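Skovberg clear storage bins, medium size: four months in

I put off buying these for ages. I'm a cardboard box person, or I was, and my craft closet was a solid wall of shipping boxes with "YARN??" and "misc" scribbled on the sides in pens that had mostly given up. Then my friend Kerstin Lundgren came over to borrow a glue gun in July and watched me open 11 boxes before I found it. She sent me the link to these bins before she'd even backed out of the driveway!

So I ordered a stack, and I've been living with them since, and I have opinions.

First, the good stuff. You can see what's in them. I know that sounds like the least exciting sentence ever written, but I had two unopened bags of the same gray sock yarn because I couldn't see the first one. I also found my grandmother's embroidery hoops (hooray) and a half-finished Christmas stocking for a nephew who is now in college (less hooray).

They're sturdier than I figured they'd be. I keep fabric scraps in most of them, plus one packed with bottles of acrylic paint that weighs more than my cat, and I haul that one down from the shelf every weekend by the rim. No cracks so far. The rim is nice and rounded, too. I used to have a set from Jornoven with a sharp little edge that got me right across the fingers every time, and I don't miss those one bit.

Now the grumbling. The sides slope in toward the bottom, so you lose more room down there than you'd think. My scrapbook paper won't lie flat on the floor of the bin, it sort of hammocks, and I ended up moving all of it to an old Ayala file drawer. If you're storing soft things you won't care. If you're storing paper, measure the bottom and ignore the size on the listing, which is the top.

They also show dust like crazy, and they scuff. Mine have fine scratches from sliding on and off the shelf, and I'm pretty gentle with them. And there are no lids! Lids are sold separately, and I didn't catch that until the box arrived. I've been laying dish towels over the ones on the bottom shelf, mainly to keep the cat out of the yarn, and it works about half the time.

Shipping took 11 days, which seemed long for empty plastic. They did come nested with paper in between and not one was broken, so fair enough.

Would I buy them again? Yep, I already have, three more for the laundry room. I'd still like Skovberg to make a straight-sided one for us paper people, and I'd pay extra for it. Four stars from me, and I'll come back and change that if the paint one ever gives out. 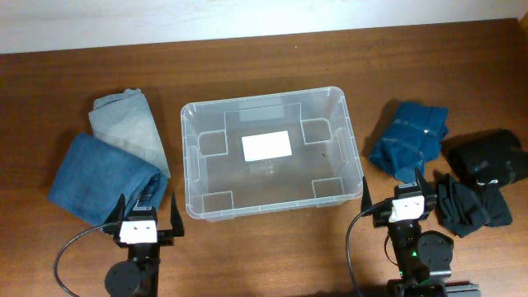

One of the bins, nothing in it yet.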